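Keeping Dark Laundry Dark

Dark green, navy and black cottons lose their color faster than anything else in the closet. Most of the damage comes from rubbing and heat, and both are easy to cut down.

Turn everything inside out before it goes in the washer. Zip zippers and close hooks. Wash in cold water on the shortest cycle that will do the job, and leave room in the drum — a tightly filled load rubs more and rinses badly. Use a liquid detergent. Powder can leave pale streaks in cold water.

New dark items should be washed alone the first 2 times. Jhun Tan wrote in to ask whether vinegar sets the dye. It does not set modern dyes, but half a cup in the rinse helps clear leftover detergent, and that dull film is often mistaken for fading. Don't combine it with bleach.

Dry in the shade, or on low heat, and take things out while they are very slightly damp. Smooth the seams by hand and let them finish on a rack. 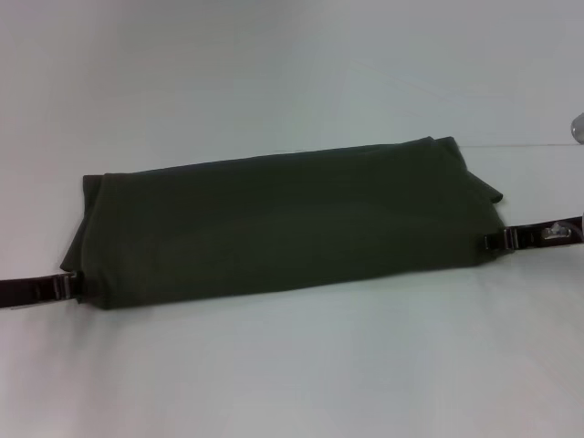
Dark olive cloth, folded long.

Fold soft fabrics on a clean, flat surface. Wipe it first, as lint shows on dark cloth more than on anything else. Fold in wide sections and don't press the creases down hard. A sharp crease that stays in place all summer can wear into a lighter line.

If you store winter things until September, refold them once along different lines. Keep them out of direct sun, including the strip of light that falls on an open shelf.
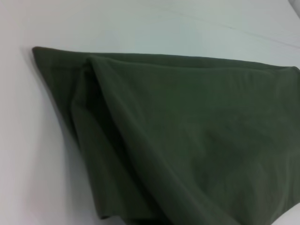 A fold with a rounded edge is easier on the fabric.

For lint that is already there, use a damp rubber glove and wipe in one direction. Tape works on small spots. A fabric shaver is fine for pilling on fleece, but keep it away from seams and go lightly over the elbows.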